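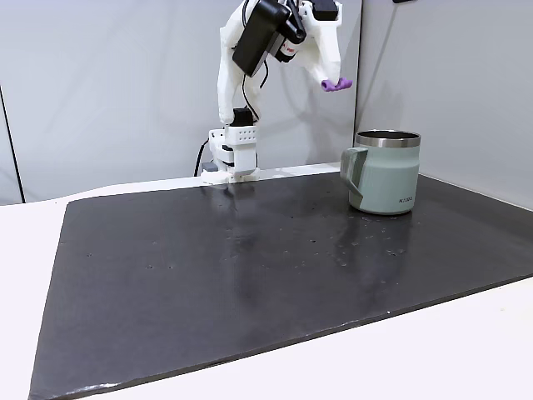
White arm with gripper, table mat.

4. Thawing donor cells (Plesent bath)

Read section 2 first if the bath is new.

1. Fill bath to the line. Set 37 on the Traltent controller, wait 30 minutes.
2. Vial in float. Cap stays above water - always.
3. Swirl till a sliver of ice is left, then pull it.
4. Wipe vial, move to hood. Add medium dropwise, 1000 µl over 2 minutes.
5. Spin in the Matell at 300 x g. Not 3000!! Check the dispaly before you press start.
6. Pour off, resuspend, count.

Note: log the lot number before you toss the vial.

CAUTION: face shield on. Vials can burst - liquid nitrogen gets in thru a loose cap. Dont thaw cracked ones.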